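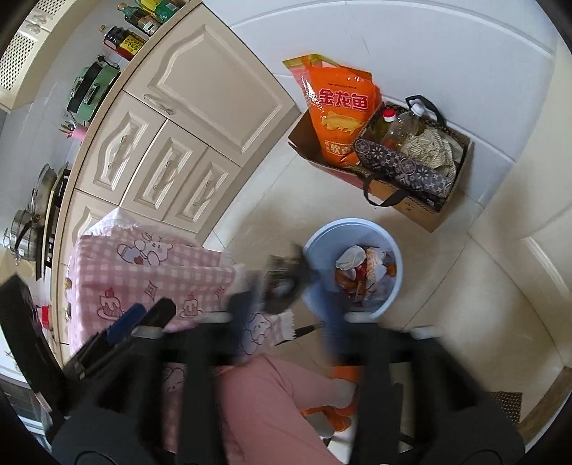 Thank you for stopping by! We get a lot of letters about the movie nights at the Puroditz, and since many of them ask the same things, I've gathered the answers on one page. Last looked over on 7 Apr 2020.

## What kind of movies do you show?

Mostly action and adventure, with a thriller now and then when we can get a good print. We love a car chase, we love a heist, and we have a real weakness for sequels that are sillier than the movie before them. In December we switch to family pictures for the whole month, and the action crowd is very patient with us.

## Do I need to have seen the earlier movies in a series?

Usually no. The listing for each movie has a line called "Before you go," and if there's something you'd be lost without, you'll find it there. For the *Trarnetport* series, I'd say watch the first one at home if you can, skip the second with a clear conscience, and come in fresh for the third – it explains itself in the opening ten minutes, and then explains itself again on the train.

## How many seats are there?

The main room has 266 seats, and the balcony is open for the bigger titles. If you like to sit in the middle (who doesn't?), book early, as those rows go first. The front row is closer to the screen than it looks on the seating chart, so please keep that in mind if you have a stiff neck.

## Who writes the reviews?

Kevin Villanueva writes most of them, and I fill in when he's away or when the movie has horses in it. We don't always agree. He gave *Fjeld* four stars and I would have given it 2, mainly on account of the avalanche, but his name was on the review and so his stars stood. You're very welcome to write and take my side.

## Can I look up an old review?

Yes, please do! There are 412 in the archive, sorted by title, and you can search by actor too. The oldest ones are short and a bit grumpy, and we've left them the way they were.

## Do your reviews have spoilers?

We try hard to keep them out. If we want to talk about an ending, it goes in a separate post with the word "Ending" in the title, so you can steer around it.

## How do I get the newsletter?

Put your email address in the box on the home page and click the link we send you. If the link doesn't show up, have a look in your junk folder. Each issue has the new listings, a review or two, and whatever Kevin has to say about stunt work, which can run long.

## Are there captions?

Every evening show of *Nuter* is captioned, and for other titles you'll see "CC" next to the showtime. If the movie you want has no captioned show listed, send us a note and we'll ask the distributor.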